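Birkard 手持夹爪

Birkard 手持夹爪(常简称 Birkard,早期资料里也写作 Birkard 手持端)是一种由个人和共享工坊自制的双指手持夹持工具,用来给机器人叠衣、整理类任务录制人手示范。成对使用,左右手各一只。源自 Varar 开放工坊的内部项目,设计文件后来放在 Zelloncombe 文件库,任何人可下载自行打印。本条目主要讲家庭和工坊自制的部分,配套的机械臂见 Bravo 条目。

目录
1 概述
2 结构
3 制作
4 在家录制
5 衣物类任务
6 数据整理
7 已知问题
8 版本
9 参见

概述

基本思路很简单。不遥控机械臂,人直接拿着夹爪干活,夹爪上带镜头,录下来的画面和手指开合量以后交给机械臂学。好处是便宜,不用把机械臂搬进卧室。坏处也有,人手能做到的姿势机械臂未必够得到,录的时候要自己收着点。

工坊里一般称“手持端”和“机械端”。手持端即本条目所述,机械端多为 Bravo 双臂台架,也有人只录不训,录完把数据交给工坊统一处理。

两端的手指要求同一套图纸,同一种颜色。颜色不一致时模型表现会变差,这一点在 Varar 的制作笔记里反复提过,但没给出对照数据。

结构

外壳:深色打印件,前脸宽,边角圆。分上下两半,十字螺丝固定。早期外壳偏薄,拧紧后容易裂,后来加厚。

手指:黄色,扁平,向指尖收窄,中间开长槽。长槽一是减重,二是让指片夹厚东西时能稍微弯一点。两指平行开合。

镜头:前脸左右各一个圆镜头,金属圈。所以常有人说它像一张脸。镜头圈是外购件,不打印,内径差一点就装不进去,下单之前先量。

标签:白底二维码加三位编号。编号对应标定文件,不能混用。换了外壳而没换标签的,必须重新标定。

指示灯:红色,小,在标签下方。

手柄:手枪式握把,扳机控制开合。手小的人可以打印短行程扳机,文件在 Zelloncombe 同一目录下。

制作

打印件整套大约需要——各人机器不同,不列时间。耗材按文件说明备 725 克,含支撑和一次失败的余量。层高按默认即可。手指要平放打印,立着打的容易从槽口处断。

装配次序:先装滑轨,再装手指座,然后穿线,最后合外壳。很多人先合了外壳才发现线没穿,只能拆开从来。螺丝不要一次拧死,四角轮着上。

滑轨上油要少。油多了会粘布毛,夹几次牛仔布之后就发涩。

标定在平整桌面上做,打印一张棋盘格,贴在硬板上。光线均匀,别对着窗。每只夹爪采 146 帧,少于这个数脚本会报错退出。标定完成后手指全开、全闭各停几秒,脚本据此算开合范围。

外壳装完要空载开合 50 次,听有没有异响。有响先查滑轨,再查扳机弹簧。

在家录制

共享工坊里地方有限,布料类的东西又要变化多,所以大部分叠衣数据是在成员家里录的。床、沙发、餐桌都可以。床最常用,面积大,高度也还行,就是床垫软,夹爪往下压的时候布会跟着陷进去,桌面上没有这种情况,两种都要录。

开始之前的准备:

衣物从衣柜或衣架上随便取,不用熨。叠好的和没叠的分开放。
床单用平时的就行,花的素的都可以。
风扇关掉或者朝别处吹,轻薄布料会飘。
手指上的布毛用干布擦掉。
核对左右手编号。

录制时先把衣物揉乱,铺在面前,两只夹爪都进入画面再开始计时。从静止开始,到静止结束,中间不要停下来想。停顿太长的片段后期会被切掉。裤子一般从裤腰入手,先找到腰头,夹爪指尖点到位再合。

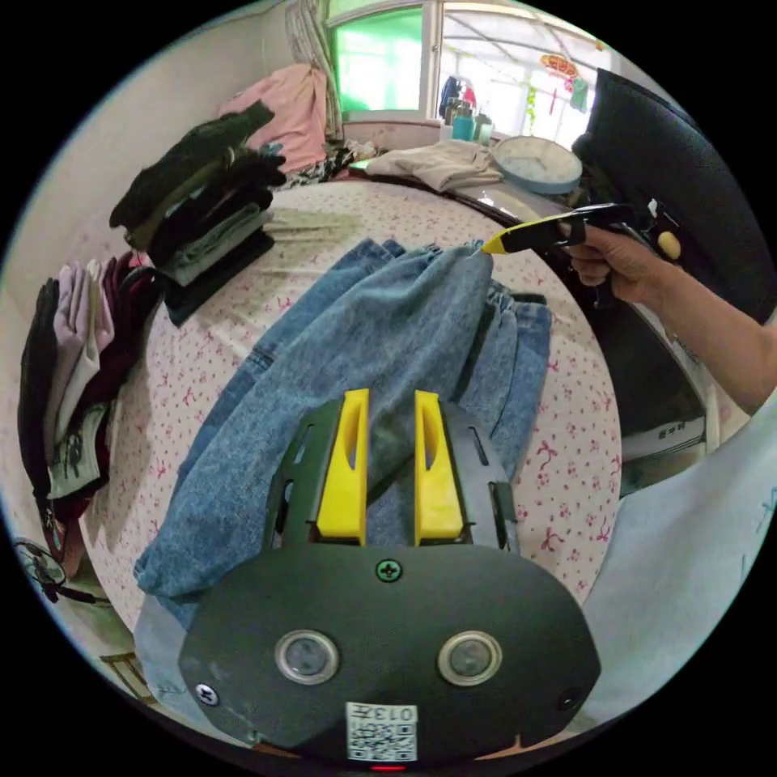
衣物类任务

牛仔裤是公认较难的一类。布硬,自重大,缝线处厚薄差得多,手指夹在接缝上会打滑,夹在单层布上又容易把整条裤子拧过去。Varar 的任务表里牛仔裤单独成一项,不和其他长裤合并。

松紧腰的比普通腰头好录一些,腰部自己会收拢,找起来快。缺点是收拢以后褶子多,看着像已经对齐了,展开才知道没有。

常用动作分几步:
拨开,用一只夹爪的指尖把堆在一起的布拨散,另一只按住。
提起,夹住一处提离床面,让裤腿自然下垂。
换手,另一只夹爪接住对侧。
抖平,幅度要小,大了会糊。
放下、对折。

提起这一步最考验手指。裤子竖着挂在两片黄色指片之间,拉链和金属扣都可能正好碰到指尖,金属件滑,夹偏一点就脱。做法是避开拉链,往旁边挪,夹布不夹齿。另一只夹爪从侧面靠过来的时候,尽量不要完全挡住第一只的镜头,挡住一部分没有关系。 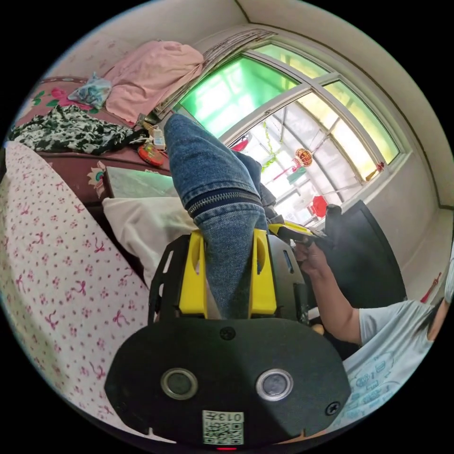

换手时两只夹爪靠得很近,外壳容易磕碰。磕得多了镜头圈会松,标定就不准了。有些成员在外壳侧边贴一圈软胶条,效果还行,只是会增加一点宽度,狭窄处不好用。

厚布和薄布的夹持力不同,扳机没有力反馈,全凭手感。新手普遍夹得太紧,录出来手指一直处于全闭状态,开合量曲线是平的,对训练没什么用。建议先拿毛巾练,再换牛仔裤。

每件衣物录 20 段,换一个初始摆法算一段。同一个摆法重复录不计入。

数据整理

片段按“编号、任务、日期”命名。左右两只分别存放,靠时间戳对齐。时间戳漂移是常见问题,长时间录制以后尤其明显,所以每段开头要做一次对拍,就是两只夹爪同时快速开合两下。

需要剔除的片段:衣物滑出画面;手指被布完全包住看不见;中途用手直接碰了衣物。最后一种最多,人会下意识伸手去扯平,自己都没感觉。

画面里有屏幕、快递单、证件之类的要在上传前处理。家里录的东西背景杂,Zelloncombe 要求上传者自己检查,不代做。窗户和挂着的衣服不用管。

已知问题

鱼眼镜头边缘变形大,靠边的布料形状不可靠。
逆光时深色布看不出褶。白天对着窗录要注意,拉上窗帘或换个方向。
扳机弹簧用久了回弹慢。换新的,不要剪短。
指片长槽两端容易积布毛,也是最先开裂的位置。
标签贴在外壳下缘,握久了会磨花,扫不出码。可以贴透明胶膜,但反光,胶膜用哑面的。

版本

初版:单镜头,手指没有开槽。很少有人再用。
第二版:改为双镜头,外壳加宽,手指开长槽。文件于2019年2月15日放上 Zelloncombe 文件库。
第三版:同年六月,加厚外壳,手指座侧面增加小方孔,便于走线和减重。手指和第二版通用,标定文件不通用。

第三版之后没有再出正式版本,零散修改见各工坊自己的分支。握把有左右手分开的版本,未并入主线,说明也不全,待补充。

参见

Bravo 双臂台架
Varar 开放工坊
示范学习
平行夹爪
布料操作

分类:自制工具 | 机器人末端执行器 | 开放硬件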